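Progress report to the Kos small employers' fund, 26/03/2024

Thank you again for the grant, and for your patience while we got going. I promised you a proper account of how the packing room is getting on, so please forgive me if it runs a little over the page.

The first Dronico arm has been working on the Grellarik orders since February, lifting finished pots into their trays for 5 hours a day. Everyone who was on that bench still has a job here at Nultar, and I'm very glad to be able to write that. Three of them now spend their mornings teaching the next task by hand — they pick things up with a gripper they hold themselves, and the arm learns from the recordings.

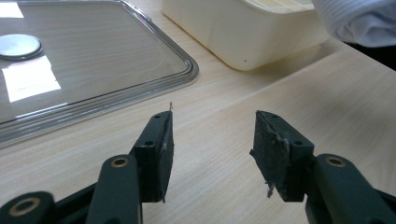
Wear and tear has been the part we budgeted for least well. We had put down one set of spare pads for the whole year, and I think that was optimistic of us. The black facings on the hand-held gripper are already scuffed and picking up lint, with a bit of fraying at the edges, and I'd like to move a little money across from training so we can change them more often.

As for the people, wrists and shoulders are the great gain. The late shift does find the room quieter than they'd like, and two of them have asked to go back to mixed benches — we are trying that from next week. We have 79 recorded sessions so far and hoped for 100 by now, so we are behind, mostly through winter colds. I'll send the revised budget separately.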